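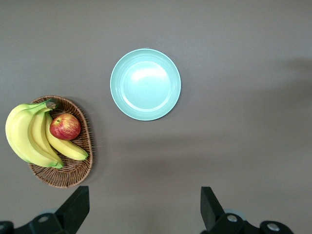
Figure 3. Wrist camera view with the gripper open. A plate and a basket with bananas and an apple are on the table.

3.2 Gripper and wrist camera

The arm was built in the Grendton shared workshop over one winter, using the tools that members already have access to. The first version had a single camera on a post beside the table. It gave a good view of the table until the forearm moved in front of it, and most failed grasps in the first month came in that part of the motion. We then added a small camera at the wrist and kept the post camera for logging only.

The wrist camera is tilted so that both fingertips stay in view when the gripper is open (Figure 3). This costs some of the lower part of the image, where the fingers and their black brackets cover the table. We accepted the loss. With the fingertips visible, the operator can judge the gap against an object directly, and the policy receives the same information without a separate reading of finger position.

The fingers are flat, matte black wedges with squared ends. An earlier pair in glossy filament picked up reflections from the ceiling lights, and the Trulten tracking code sometimes marked these as object edges. Matte stock removed the problem on the fingers. It remains on smooth dishes: the glare in the well of the plate in Figure 3 is typical. We did not change the lighting, as other members use the room.

Each finger is fixed to its bracket with screws that can be reached from outside. Swapping a pair takes 19 minutes, including the camera check. The control board is a Grutar unit bought used, and the wiring follows the layout in Appendix B.

3.3 Data

We recorded 2142 demonstrations by teleoperation. Of these, 600 were set aside for testing before any training was done. The task was to move one piece of fruit from the basket to the plate. Basket and plate were put down by hand before each run, with no marks on the table to guide placement. Runs in which the operator stopped early were kept and labeled as incomplete. Training was stopped at 1000 epochs for every model compared in Section 4.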